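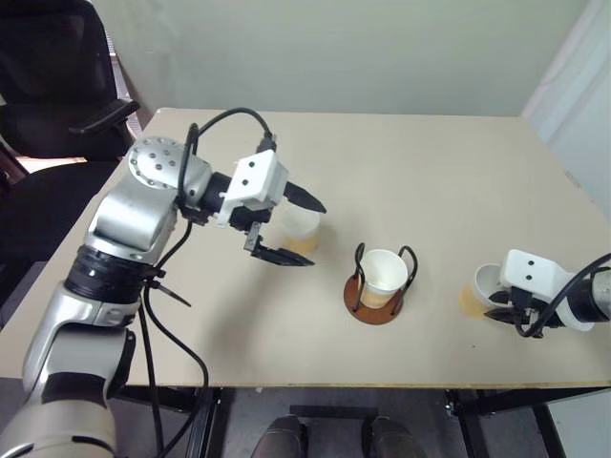 **Thursday, 8:30 a.m. - Clatero bench, trigger pull and torque checks**

Purpose: to establish whether the rear scope ring screws on the Clatero bolt-action rifle hold their torque over a normal range session, and to record trigger pull weight before any adjustment is made.

The rifle was received from Graham Bainbridge with the bolt removed. Chamber and magazine were inspected and found clear by two persons (Herrera, Zapata), and the entry in the bench log was signed by both. No ammunition was present in the workshop at any time.

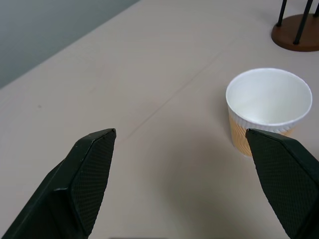

Olga Herrera

Trigger pull was measured with the digital gauge, hook placed at the center of the trigger face, rifle held in the padded vise. The first reading was discarded, as the hook had slipped toward the tip. The next 6 readings were close to one another and are entered on the card kept with the rifle. The pull is heavier than the owner reported. No adjustment has been made, and none will be made until he has confirmed in writing what he wants.

Scope rings: all screws were removed, degreased and refitted dry. The Flumau driver was set to the figure on the ring maker's sheet. Witness marks were applied in white paint pen across each screw head and ring cap. The front ring took its setting evenly. The rear ring did not - the left-hand screws came up to torque well before the right, and the gap between cap and base was visibly uneven. The cap was taken off and refitted, tightening in a cross pattern a quarter turn at a time. The gap is now even.

Mr. Zapata suggests that the rear base may be sitting slightly high on the receiver. This has not been verified. The straightedge is out on loan to Randa Tarawneh and should be requested back before the next session.

Range plan: 30 rounds at the Clilow range, with the witness marks inspected at the midpoint and again at the end. Any screw that has moved is to be noted before it is touched. Please do not retighten on the line, as was done in February; that result could not be used.

Other items:

- Driver calibration card shows 500 cycles since last check. To be sent out after this job.
- Thread locker on shelf 103 is past its date. Replacement requested.
- Escobar cleaning rod has a bent tip section and has been tagged out of service.

Rifle returned to the safe at noon, bolt stored separately. Key with T. Żak.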